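Broltano bench kit: what I think after a few weeks

I bought the Broltano peg and block kit in July, mostly because I was tired of testing my arm on whatever I could find in the garage. It costs $894, a lot for what looks like a preschool toy and some gray walls, so I put off ordering it for a long time. Since I had trouble finding anything written about it by someone who paid for it, I'm putting down what I know.

The kit comes in one box from Mokport, the only shop that would ship to me. You get the enclosure panels, the red board, the pieces that go in it, a holder with a curved top, and a printed booklet of 17 tasks. The arm and gripper are not included. Mine were already set up, and I run them with Nishad, a control program I have been using for a couple of years and like fine.

Putting the enclosure together took most of an evening. The panels go together in a set order and the booklet gets that order wrong on page 2. If you follow it, the back wall goes on too early and you have to take it off again. Mokport knows about the mistake and sent me a corrected page when I wrote to them. It should be in the box by now.
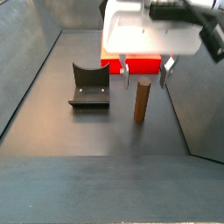

The early tasks in the booklet are all single pegs. Go to the peg, close on it, lift it, put it down somewhere else. I expected to be bored by these and skip ahead, but they showed me that my gripper was closing late on one side. I had been blaming the software for that for months. Fixing it took one small change in the settings file.

The walls matter more than I thought they would. With an open table you can bring the arm in from any direction and never notice that your path is sloppy. Inside the enclosure you have to come in from above and keep the elbow out of trouble. I clipped a wall twice the first weekend. The panels held up fine, but the floor marks easily, so if you care about looks you will want to put down a mat when you are not using it.

Task 8 is where the board comes in, and the kit gets a lot harder. The pieces are different shapes and heights, and the tall ones are the problem. Once a few are standing on the board, the fingers need a clear way down between them, and the order you place things in starts to make a difference. The booklet says nothing about order. I now do the back of the board first and leave the short pieces until later.
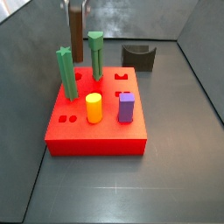 I looked at the Jundutholm set before buying this one. It is cheaper and the pieces are nicer to hold, but it is sold as a board only, with no walls and no tasks. If you already have an enclosure, I would get that one and save the money. I did not, and building my own would have cost me a month of weekends.

Things I don't like: the booklet is thin on the later tasks, down to a single paragraph each. Replacement pieces are sold only as a full set. Support is by email and it took them until the following Monday to answer a simple question about sizes.

Things I do like: the bright colors are easy for my camera software to tell apart, and the pieces are tall enough that I don't have to bring the fingers right down to the board. 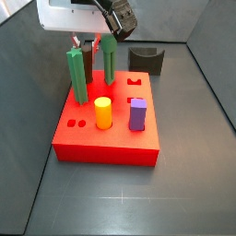

Brown block at the back of the board, with the green, yellow and purple pieces standing.

I'm keeping it. I still have the last few tasks to get through, and the star is giving me trouble on rotation, so that will probably be the next post. If you have a cheap gripper with a lot of play in it, fix that before you spend money on any kit like this one.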